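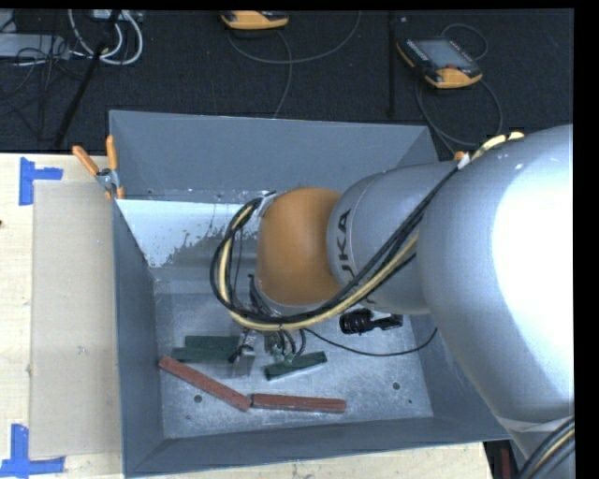 Report on the Visit to the Bundgaard Works, Virkumia

October 2023

Members of the Nerkis Materials Handling Circle were received at the Bundgaard works by Hashini Debnath, who has charge of the sorting hall. The visit followed the invitation issued to the Circle last December.

The bins

Parts are held in open-topped metal bins with sloping walls, painted a dull blue-gray. The floor of the bin shown to members was bare metal, scuffed and marked with pale scratches, and three dark green blocks lay on it. Ms Debnath explained that the works keeps 829 bins in service and that the floors are left unpainted throughout. Repainting of the walls is carried out every four years.

Members asked whether liners had been considered. A trial at the Brirnora site lasted almost two months and was not extended.

Stores and dispatch

The party then passed to the stores, where labels are written by hand and checked against the day sheet. Noise in the dispatch bay made discussion difficult, and remaining questions were taken in the canteen.

The Circle records its thanks to the works. A copy of the bin cleaning schedule may be had from the secretary on request.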